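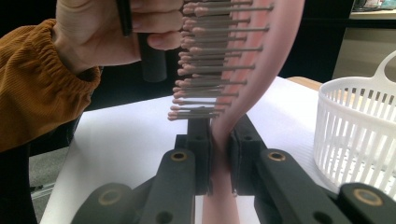 Photo: Plisum

Curl routine on bore water?
Hair & Skin board, 8 November 2024

nilier_flats
We moved out past Rasturetti and the bore water has turned my curls to straw! But I've found a fix I love. Rainwater for the last rinse, 600 mL in a jug, then comb conditioner through while it's dripping. The colour even looks brighter. Anyone else?

magpie628
Yes to rainwater, no to combing it wet with anything but fingers. Mine snapped off at the ears.

nilier_flats
Wide-tooth comb, I should've said! Never the brush, that's for dry days when I'm wearing it straight.

Plisum
I brush mine wet and always have. Start at the ends, heaps of conditioner, no dramas. My pink one's lasted years.

magpie628
Is your hair fine though? Mine's like fairy floss.

Plisum
Thick as rope, fair point.

tankhalffull
Our tank is 2000 litres and nearly empty, so no jugs for me. I do a vinegar rinse every 2 weeks and it's brilliant. Smells like a chip shop until it dries.

nilier_flats
Trying that Sunday! How much vinegar?

tankhalffull
Capful in a mug of water. Keep your eyes shut.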